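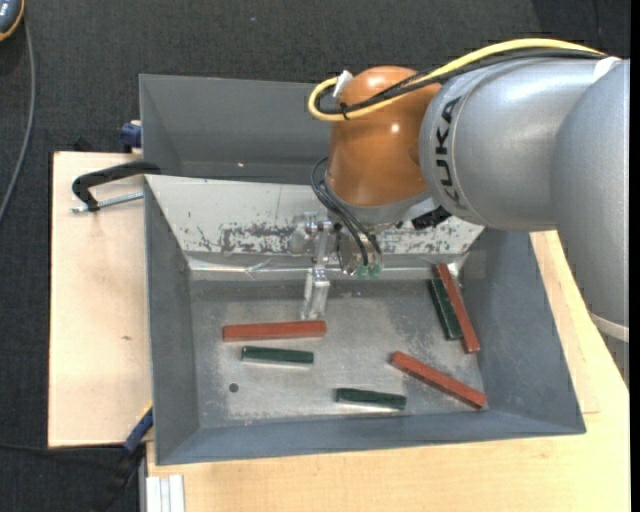 Fellelberg sloped metal bin, bought as a pair, reviewed after enough months to have an opinion

There are only so many things you can say about a metal box with no lid. I have been asked to say them anyway, mostly by people who have seen the price and want to know what else it does. It doesn't do anything else. It holds things, and when you put a thing in it, the thing slides towards the middle.

We bought two, from Dukell, at $254 each plus freight. The freight deserves a review of its own. They came on a pallet wrapped in so much plastic that I spent my lunch break unwrapping them like the world's least popular birthday present.

The slope

You're paying for the sloping sides. An ordinary square bin has corners, and corners are where small parts go to retire. We had four plastic tubs before this and I would regularly find a block or a bracket wedged down in one of them that had been written off, reordered, received and lost again in the same corner. With the Fellelberg, whatever you drop in ends up on the floor of the bin, where it can be seen and picked up by anyone or anything that wants it.

The sides aren't all the same angle, and the brochure is shy about this. One is narrow and steep, while the one opposite is wide and lies back a good deal further. Work out which way round you want it before you settle on a spot. I didn't, and I've turned ours three times. An empty one weighs 19 kilos on our parcel scale, so turning it is a two-person job or a one-person job followed by a hot water bottle.

The finish

Now for the complaint. The grey on the sides has held up nicely. Ours has a few faint scuffs on the wide side and I'd expect worse from a mudguard. The whitish panel along the back is another matter. The lower half is scratched dark and the coating has come off in patches, and it looks like the inside of a ute that's carted bricks. All the traffic happens down there, so I suppose somebody at Fellelberg could have seen it coming and put the tough stuff where the work is.

Does it matter? To the parts, no. The chipped bits haven't caught on anything and I run a hand over them every so often to check. To me, standing there having signed for it, a little. I rang Dukell and was told that the coating is "a wear surface", meaning that it wears. Hard to argue.

I bought a tin of Grulberg touch-up enamel for $31 and haven't opened it. I've made my peace with the look, and I also can't face emptying the bin.

Two bins or one

We keep ours one directly behind the other. If you're doing the same, leave yourself a bit of a gap. I pushed them hard together at first to save floor and then dropped a washer down the join, which I could hear but not reach. The tops are open, so anything that misses one bin has a fair chance at the next.

I'd start with one, though. The second was bought because there was $70 off freight if you ordered a pair, and I have never in my life been able to leave a discount alone.

Noise

Loud. Metal parts landing on metal make precisely the sound you'd imagine. Borkowska sells a rubber liner that's meant to help, but it would cover the slope, and the slope is the only reason to own the thing. I wear earmuffs.

Cleaning

Brush it, vacuum it, wipe it. There's one small round hole in the floor, but don't get clever with a hose. I got clever with a hose.

Verdict

It's a very good box with a mediocre back panel. I'd buy it again, grumbling, and I'd ask for a bare metal back if they offered one. If your parts are big and you can always find them, get a square bin and spend the difference on something with moving parts. Four out of five, and I'd give the missing one back if they sent me a new panel.

Comments (4)

torqueandcheese
Had the same chipping on ours. We put a sheet of thin stainless over the back slope with double-sided tape. Looks rough but it's been fine so far, and it's even louder.

Deividas Mets
Good to see the freight mentioned. Does the steep side go to the wall or away from it? We've argued about this at our place and would like it settled before August.

Reviewer reply
Steep side to the wall for us, wide side where you're reaching from. Turn it three times first, it's traditional.

lowershelf
$254 for a box. Right.

Contact | Copyright, all grumbling the author's own | Back to top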